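Farov Paint & Finish
Frequently Asked Questions: Painting Cabinets, Shelves and Walls at Home

Welcome! We answer a lot of the same questions over the counter at our Josonport and Bornham stores, and we love doing it, but we know plenty of you are standing in a half-taped kitchen at nine at night wishing you had asked one more thing. So we've gathered up the ones we hear most. If yours isn't on the list, call either store and whoever picks up will be glad to talk it through with you.

Do I really have to sand first?
We're sorry, but yes, at least a little. You don't need to take the old finish down to bare wood (please don't, you'll be at it all week). All you're after is a dull, slightly scratchy surface that the primer can hold on to. A light going-over with a medium sanding sponge, then a wipe with a damp cloth, and you're ready. If the old paint is peeling, scrape off everything that wants to come off and feather the edges so they don't show through later.

What about cleaning? They look clean.
Kitchen cabinets always look cleaner than they are, especially the ones near the stove. Wash them with a degreasing cleaner, rinse twice with plain water, and let them dry overnight. Do this before you sand, or you'll rub the grease right down into the surface.

Can I paint the inside of a cabinet a different color from the outside?
Oh, please do! It's one of our favorite things to suggest. Plain doors on the outside and something cheerful when you open them up, like a turquoise or a pale aqua, make a little surprise every time you reach for a mug. Light, glossy colors are especially nice in narrow cabinets, where a dark color can make it hard to find anything at the back.
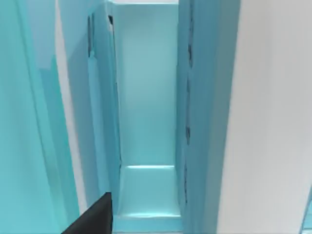 For the inside of a cabinet we usually steer people to a semi-gloss or gloss. It wipes down easily, and cans and plates don't drag on it the way they do on a flat finish. Use a small foam roller for the sides and an angled brush for the corners, and paint the back first, then the sides, then the floor, so you're always working your way out toward yourself.

How long before I can put my dishes back?
This is the one that gets people in trouble. Dry and cured are two different things. Your paint may be dry to the touch in a couple of hours, but it needs at least 7 days before anything heavy sits on it, and longer if the weather is damp. If you put the plates back early they'll stick, and you'll pull up neat little rings of paint when you lift them. If you truly can't wait, lay down some wax paper and keep the load light.

Can you match a color I already have?
Most of the time, yes. Bring us a chip or a drawer front, something at least the size of a quarter, and we'll put it under the reader. Our own Hinojosa line of interior paints comes in 167 standard colors, and 73 of those can also be mixed as a cabinet enamel. Photos on a phone are fun to look at together but we can't match from them, as every screen shows color a bit differently.

Why does my white wall look pink (or gray, or lavender)?
We get this one every spring, without fail. Hardly any white is just white. There's nearly always a touch of something else in it, and it picks up even more from whatever is nearby: a red rug, the brick house across the street, the bulbs in your lamps. The same wall can look warm at one end and cool at the other. Before you decide you hate it, look at it in the morning, again at 4 p.m., and once more with the lights on. If you're still choosing, paint a big sample on poster board and move it around the room for a few days.
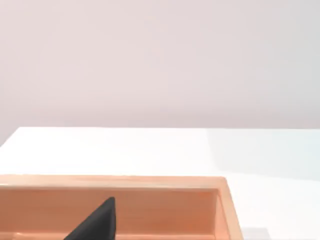
Page last changed: July

How many coats will I need?
Plan on 2 over a good primer. Going from a dark color to a light one, you may want a third, and reds and yellows can be stubborn as well. Thin coats are always better than one thick one, which will sag on you when your back is turned.

What if I buy too much?
Unopened cans in stock colors can come back to either store with your receipt. Tinted cans can't, we're afraid, but do hang on to the leftovers for touch-ups. Write the room on the lid, press it down tight, and keep it somewhere it won't freeze.

Do you deliver?
We do, anywhere in Josonport or Bornham. Call before noon and we can usually get it to you the next day.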